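January, morning, second pot of coffee

Picking up the sourdough cracker notes where I left them, because I promised Ximena I'd write down the dehydration stuff before I forget it again (I did forget it, I had to go back through my texts to her).

So, batch six. Same starter as five, fed with the Clisley rye and left on the shelf over the radiator overnight. By the time I came down it had climbed up past the rubber band and was pushing at the lid. Smelled like green apples and a bit like nail polish, so I let it go one more hour, stirred it down and used it anyway. Total dough came to 1,566 grams before resting, a little over what the recipe sheet says, and I think that's me being heavy-handed with the seeds. Sesame, flax, and the last of Manee's black cumin. Must replace her cumin!

Rolled half of it on the back of the sheet pan with parchment over the top. The trick Pichit showed me works great – you roll from the middle out and never come all the way back, and it stops springing into that weird egg shape. The other half I put through the pasta machine on setting 2, and oh boy. Thin as a postcard. It tore twice where a sunflower seed had sneaked in from the last batch, but the rest came out so even that I got a little carried away and started cutting diamonds with the fluted wheel. Diamonds waste dough at the ends. Go back to rectangles next time.

Baking: the pasta machine half went in first. The oven runs hot on the left, same as ever, and I turned the pan at the halfway point but should have turned it sooner. Left corner pieces went dark and bitter, the rest were lovely. The hand-rolled half took a lot longer and still had a bend to it when I took it out, so I switched the oven off, propped the door with the wooden spoon and walked away. An hour later they snapped. I'm calling that the official method until somebody talks me out of it.

Weighed everything after cooling. 1,014 grams of finished cracker, counting the burnt ones, not counting what Thanakorn ate standing at the counter. He says the cumin is too loud. Waraporn says there isn't enough of it. I'm leaving it alone!

Storage is the thing I really want to sort out this month. Batch four went soft in the tin in under a week and I blamed the tin, but then batch five went soft too, and that was in the Endine jars with the rubber seals. So now I think it's the room. The kitchen gets steamy every time anyone boils a kettle. Plan is to split batch six up: one jar stays in the kitchen, one goes down to the workshop shelf, and one goes upstairs in the spare bedroom, which has the radiator turned low and hardly any traffic.

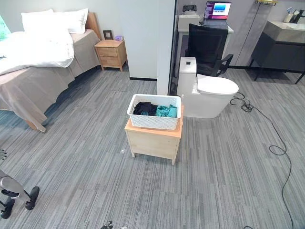 Spare room, nightstand end.

The jar goes in there tonight, on the carpet by the wall, well away from the radiator. I'll open all three at the same time each evening, take one cracker out of each and do the snap test. Snap test, for Ximena, who asked: hold it by both short ends, bend slowly, listen. A good one goes off like a twig. A tired one sort of sighs and folds. I know this isn't science but my ears are better than my kitchen scale, which has been drifting again. I put the Strömberg test weight on it and it read low, then read fine, then read low. New batteries first, then I'll start yelling at it.

Other odds and ends:

Starter discard. There was 357 grams of it in the fridge and I hate throwing it out, so it went into pancakes. Too sour with just syrup. Really good with fried onions and an egg on top, and I'd make those again on purpose.

The pasta machine clamp is stripped. I had it jammed against the counter with a folded dish towel, and it walked sideways the whole time I was cranking. Boltport has the screw, I think, if I can figure out the thread. Pichit has a gauge somewhere.

Salt on top or salt in the dough? Did both this time and couldn't taste the difference in the thin ones. In the thick ones the top salt wins easily, but it falls off in the jar and you end up with a salty beach at the bottom. Maybe brush with a little water first, then salt. Waraporn uses egg white, but then Manee can't have any, so no.

Batch seven: swap a third of the rye for the whole wheat, rectangles, turn the pan early, everything through the machine if the clamp is fixed. Pick the sunflower seeds out of the rollers before starting – a dry pastry brush gets most of them.

Starter fed again at noon. Lid on loose.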